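Ticket 408 - Wrist video drops out during teardown recordings
Project: Cinel
Station: Teltosov bench
Status: Open, waiting on re-record
Opened: Monday, December 9, 2019

Problem: The upload check rejected 23 of 138 episodes from the coin cell task. Joint data is complete in all of them. The wrist video stops for a second or two, then picks up again.

Tried so far:
Swapped the wrist camera cable. No change.
Moved the recorder to a local disk. No change.
Lowered the arm speed to 50 percent. Fewer drops, but still there.
Ran the Honkanen logger alone, without the Skatton sync service. No drops.

So the sync service is the likely cause. It has been rolled back to the June build on this station only.
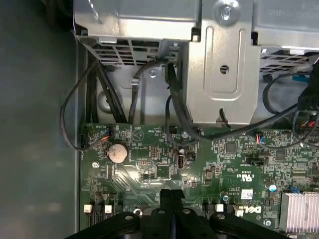

Episodes for the re-record should use the same start pose as the old set. Bring the gripper in over the board with the fingers pointing toward the drive cages and stop there before logging begins. The coin cell is at the upper left of the board, with black cables coming down close by, so keep the approach slow on that side - a snagged cable means the episode gets tagged as failed and kept.

Next step: record 50 episodes on the June build and run the upload check again. Leave the rejected ones in the holding folder until then.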